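Secondhand furniture in Balbridge: a talk with Leonie Baumgart

By Amirul Hutapea
19th October

14 shares 6 comments

Leonie Baumgart was on the phone when I got to Plundel, the used furniture store she runs on the old mill side of Balbridge. A man wanted her to take a sectional couch. She asked how old it was, whether it had lived with a cat, and whether it came apart. Then she told him no.

"It didn't come apart," she said after hanging up. "If it doesn't come apart, I need three people to get it out of his house and the next buyer needs three people to get it in. I'd be storing it until spring."

Baumgart opened the store nine years ago, after a long stretch in the office at Hollmann, the moving company. She handled claims there, mostly scratched tabletops and broken chair legs. She says that job taught her more about furniture than anything she has done since.

"You find out what breaks," she said. "Customers would send in their pictures and I'd see the same dresser again and again, with the same back panel popped out. After a year of that I could tell you which dressers you should never move with the drawers in."

She started buying damaged pieces from people who had already been paid for them and didn't want them back. She fixed them in her garage on Landano Street. The first thing she sold was a walnut side table with a new foot. She got $120 for it and thought she had overcharged.

The store now takes in furniture three ways. People bring it to the back door, families call her when they are clearing out a house, and landlords call when a tenant has gone. She likes the second kind best, though she says it is the slowest.

"You can't rush a family," she said. "They want to tell you where the table stood. I've sat in a kitchen for two hours over a table I paid $200 for. That's fine. Sometimes they decide to keep it, and then I go home."

I asked what sells. Small things, she said, and things that do a job. Desks have done well for the last few years. Nightstands go the same day. Bookcases sell if they are under six feet, and after that they sit. China cabinets hardly move at any price.

"People still call me and say they have their grandmother's china cabinet and it's worth a lot," she said. "It was worth a lot. They paid real money for it. But people don't have the china, and they don't have the wall."

She tries to be direct about prices on the phone, before anybody lifts anything. Last March a couple drove in from out of town with a dining set they had been told was worth $500 a chair. She offered them less than that for the whole set. They drove it home again. She still thinks about it, she said, mainly about the gas.

Much of our talk was about wood and what passes for it. Baumgart has no patience with people who look down on veneer. Some of the best pieces on her floor are veneered, she said, and some of the worst are solid.

"Solid wood moves," she said. "It swells in the summer and it shrinks when the heat comes on. A wide solid top that somebody screwed down tight will crack, because it has nowhere to go. A good veneer on a good core will stay flat for a hundred years."

What she looks at is the edge. On a solid board the grain runs over the edge and down the side. On veneer it stops, and a strip has been added to cover the join. On the cheapest pieces the pattern is printed, and she looks for the same knot showing up twice.

She doesn't refuse printed boards. A student with a first apartment needs a desk, and a printed desk at a low price is a desk. She only wants it labeled right. Every tag in the store says what the piece is made of, and if she doesn't know, the tag says that too.

The repair room is behind the sales floor. Two people work there part time – one does joints and the other does finishes – and they don't always agree. When I was there the argument was about a rocking chair. One wanted to strip it. The other wanted to clean it and leave it alone.

Baumgart usually sides with leaving it alone. "You can always strip it next year," she said. "You can't put it back on."

She gave me her advice on water rings, which she is asked about more than anything else. A white ring is in the finish and will often come out with patience and a little oil on a soft cloth. A black ring has gone into the wood and is a bigger job. She told me not to use mayonnaise, which I had not planned to do. Apparently many people do.

She also has views on moving day, left over from the claims office. Take the drawers out. Take the shelves out and tape the pins in a bag to the inside of the door. Don't put packing tape on a finished surface, even for the ride across town. Carry a table by its frame and never by the top. If a mirror comes off, take it off.

"And measure the stairs," she said. "Everybody measures the room. The room is never the problem."

Rent on the building went up this year, and I asked whether the store would stay where it is. She said she had looked at a unit farther out, with a loading dock and more parking, and had turned it down. Half of her customers walk in. Some come on the bus and carry a lamp home on their lap.

Delivery is the part of the business she would most like to fix. She has one van and one driver, and he has a bad knee. She has talked with her old employer about sharing a truck two mornings a week. They have been friendly about it, she said, and slow.

She would also like to run an evening class on gluing chairs. A loose chair is the most common thing people throw out, and in her opinion the easiest to save. The old glue has to come off first, all of it, or the new glue has nothing to hold.

"They squirt some in the crack and sit down on it," she said. "Then they bring it to me and I have to get two kinds of glue out." 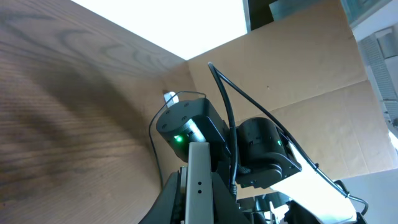
The class would need six people to cover the cost of the clamps. So far she has four names on a sheet by the register, and one of them is her sister.

14 shares 6 comments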